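The laundry problem at Stesstead was never the washing. The building has good machines, and the dryers were replaced in June. The trouble came after, when clean clothes sat in heaps until people gave up and wore them wrinkled.

Sewwandi Pathirana has managed the clothing room there for two years. It lends out everyday clothes to families who have just moved to town, and last year 1771 pieces went out and came back. Each one has to be sorted, put on a hanger and hung up before it can be lent again.

Her first change was the table. She wanted a long one, wide enough to spread a load out without stacking it.

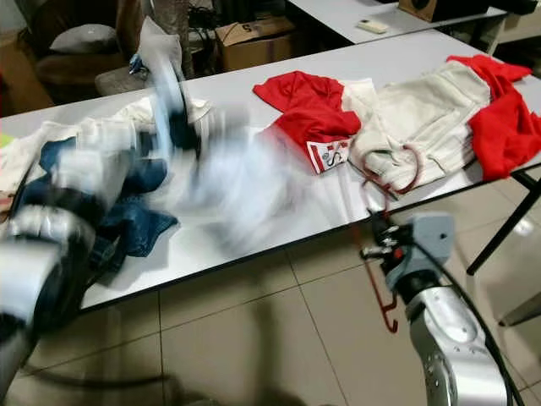 *Jeans, trousers and red garments on the long white table.*

"You can't sort a pile," Pathirana says. "You can only sort what you can see."

Heavy things like denim are pulled to one end. Trousers are laid flat with the seams lined up. Whites stay together, and anything red is kept where it can be checked for a tag. A red T-shirt that loses its size tag usually comes back the next day, because it went to the wrong person.

Malsha Haque handles most of the sorting. She used to fold everything, and she says she was slow to accept hangers. A folded stack looks neat until someone wants the shirt at the bottom. Then the whole stack has to be done over.
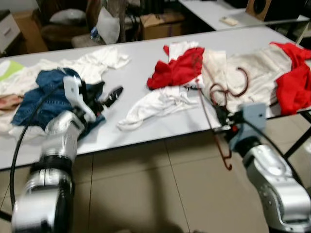
She now folds only towels, sweaters and children's pajamas. The rest goes on hangers, and she has firm views about how. The hanger goes in from the bottom of a T-shirt, never through the neck, which stretches the collar. Trousers are folded once along the crease and hung over the bar. Shirts get the top button closed so they don't slide off on one side.

The room owns 500 hangers. Pathirana bought them in one order and regrets only that she didn't get more with clips for skirts.

The rack came next. The old one was a wooden folding model that leaned when it was full. A metal bar holds more and is easier to wipe down.

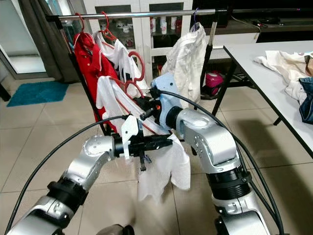

Space between garments matters more than people expect. Shirts packed tight hold on to any dampness left from the dryer and start to smell. Haque leaves a finger's width between hangers and moves thick items to the ends of the bar. When the rack is full, she stops and waits for the first pieces to be put away.

Rezaul Samarakoon, who picks up clothes for three families on his street, noticed the difference in the spring. He used to spend half an hour digging for sizes. Now he reads along the bar and is gone in ten minutes.

The table still fills up faster than the rack. On a heavy day, the next load arrives before the last one is hung, and everything gets pushed together again.

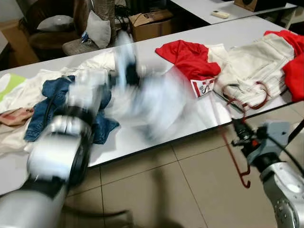
## Setting up at home

Pathirana's advice for a smaller household is to clear one flat surface before the dryer stops. A kitchen table is fine. Put the hangers out first, then the clothes, and start with whatever wrinkles fastest. Cotton shirts and light trousers go up right away. Jeans can wait.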